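[tridisgate-users] Re: scrub times on the 40 TB pool, and the nightly job
Posted in June, 4:12 pm, by Halilović
3 replies | 2 attachments | Share this message

> We moved the archive pool to the new box last month and the weekly scrub
> now takes longer than it did on the old hardware. Same drives, same
> layout, more memory. The nightly copy job also overlaps with it and both
> crawl. Is this a Tridisgate setting or should I be looking at the
> controller? Log excerpt attached. I have left everything at defaults
> apart from the record size, which I raised because the manual said to.

The log answers part of this. Your scrub starts at 1:00 am and the copy job starts at 2:30 am, and up to 2:30 the scrub rate is flat and close to what the drives can do. After that it falls by more than half and never recovers, even in the stretch where the copy job is only walking directories. The controller is probably fine. A bad controller or cable would show as retries on one or two ports, and your error counters are all zero.

Start with the scheduler. Tridisgate gives the scrub a fixed queue depth per drive when it starts and lowers it when it sees foreground reads. It is slow to raise it again. The setting that governs this is scrub_resume_delay, in milliseconds, and the default is 2000. Each foreground read resets the timer. A directory walk issues a small read every second or so, which means the scrub stays in its reduced state for as long as the walk goes on. On the old box the metadata was probably held in cache for most of the night and those reads never reached the drives. You have more memory now, but after the move the cache limit went back to its default, and your log header shows the limit at the same value as on a fresh install.

I would change these in order, one per night, and keep the logs:

1. Raise the cache limit. Leave enough for the copy job and whatever else the machine does.
2. Set scrub_resume_delay to 100. Lower values work but the queue depth then goes up and down constantly, and on spinning drives the throughput gets worse again.
3. Move the copy job. If it can start after the scrub ends, the first two changes matter much less.

On the record size: the manual's advice is for large files written once. It does nothing for data that is already on the pool, only for new writes. If you changed it after the copy, your existing files still have the old size and the scrub sees no difference. If you changed it before, check what is in the small-file datasets. Mail spools and source trees should stay at the default.

A few people have asked off-list whether the board in the new box matters. The pool in question is on a desktop board in an ordinary tower, and we run two of the same kind at Idum. The onboard ports are good enough for scrubs. What does matter is which slots share lanes. On many desktop boards the lower long slot and some of the onboard ports come off the same link, and if the add-in controller sits in that slot, half the pool is competing with the other half. The board manual has a table for this, usually near the back. Look for the footnotes.

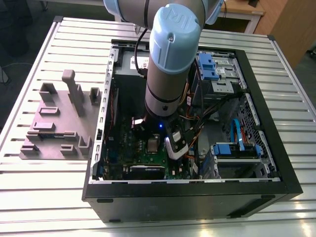 Attachment 1: open tower on the bench, side panel off.

To check for lane sharing without opening the case, read from one drive on the onboard ports and note the rate, then read from all drives on the add-in controller at once and repeat the first test while that is going. If the single drive slows down, the link is shared. If it does not, leave the cards where they are. Use plain sequential reads from the raw devices, read-only, with the pool idle. Do not run this during a scrub. The numbers will mean nothing.

For comparison, our archive pool is also 40 TB raw. Before the change to the resume delay, the scrub took 900 minutes with the nightly job running. I do not have a clean figure for afterward, as we moved the job to midday in the same week and the two effects cannot be separated. I should have done one at a time, as I am now telling you to.

There is a known problem with the Giditeck monitoring plugin. It polls drive temperatures through a command that some drives treat as a foreground request, and Tridisgate sees the resulting pause and backs off the scrub. The plugin's default interval is short. If you have it installed, set the interval to ten minutes or disable it for one night and compare. Your process list was not in the excerpt, so I cannot tell whether this applies to you.

Please send the following if the first two changes make no difference:

- the full scrub log, from start to finish, not an excerpt
- the output of the pool status command with the verbose flag
- the cache statistics before and after the copy job
- the slot each card is in, by the numbering in the board manual

Do not trim the log. The scheduler messages are logged at a low level and are the first thing people cut.

One correction to my earlier post in the thread on replacement drives: the option to pause a scrub does survive a reboot in the current release. I had it wrong. It did not survive in the previous one.

Halilović
Idum storage group

Previous by thread | Next by thread
Contact the list owner | Back to top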